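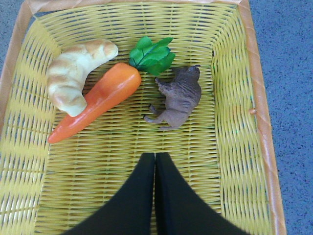
Totley Evening Language Circle - Members' Diaries

October 19, 2024

Saturday, and it rained from the morning. Our teacher says that a diary in English must be written on the same day, while the day is still warm, so I write now at the kitchen table, with tea and with the dictionary closed. I will open it only for two or three words.

I woke up before the alarm and I was thinking about the choir. Yesterday I received the letter that I am accepted for the winter concert, second altos. I read it five times, I think. In my country I sang from when I was a schoolgirl until my son was born, and then I stopped, and the stopping became longer and longer without any decision from me. Now I must learn 8 songs before the end of November, and two of them are in Latin. The Latin does not frighten me. The English ones frighten me, because of the "th" at the end of the words. "Breath" is a terrible word to sing. You need breath to say it and then there is none left.

After breakfast I practiced for one hour with the window shut. The neighbor upstairs walked across her floor many times and I could not decide if this was a comment. I sang more quietly. Then I was angry with myself, for an alto who sings quietly learns nothing, and I sang the last page again at full voice. She did not walk any more.

At eleven I took the bus to return the shoes. I had bought them for the concert, black, with a small heel, and at home I found that the left one makes a sound on every step. The woman in the shop walked up and down in them herself, which surprised me. She said she could hear it too. I received my money back, and I did not have to use the sentence I had prepared on the bus, "I would like to speak with somebody about this matter." I was a little sorry. It was a good sentence.

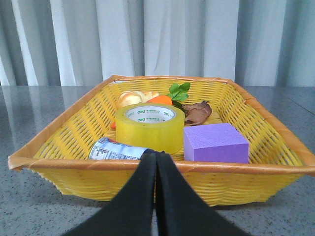

Yellow basket, with the packing tape in it.

On the way home I got off 2 stops early to see the river. The water was brown and high, and the path on the low side was closed. A man was standing there with an old dog in a coat. He said to me, "She won't go until she has looked at it." I understood every word but I needed some time to understand that "she" was the dog and "it" was the river. By then it was too late to laugh. I smiled, and he lifted his hat. I have not seen a person lift a hat for many years.

In the afternoon I made the soup with barley. I wanted to make it like my mother, but the barley here is cut differently and it becomes soft too early. I put in more dill to hide this. I ate two plates and wrote the Latin words on small cards with the meaning on the back. My son telephoned at five. He asked what I will wear to the concert and I told him about the shoes, and he said, "Mama, put oil on them." Now he tells me.
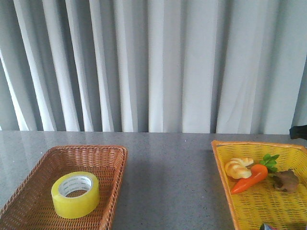

The countertop and the white curtain.

In the evening I listened to the recording of the third song, the one with the long rest in the middle. The rest is very difficult. When I sing alone I always come in too early, like a person who cannot wait for the other to finish speaking. I tried to tap it on the table with my finger, and in the end I could do it three times correctly, and the fourth time not.

New words of today: to squeak, towpath, barley (I knew it, but I had written it with one "l" too many). A question for the teacher: why do we say "in the rain" but "under the snow"? Maybe we do not say the second one.

Tomorrow I must look for other shoes, flat this time, and wash the gray skirt.

Last updated: November 2024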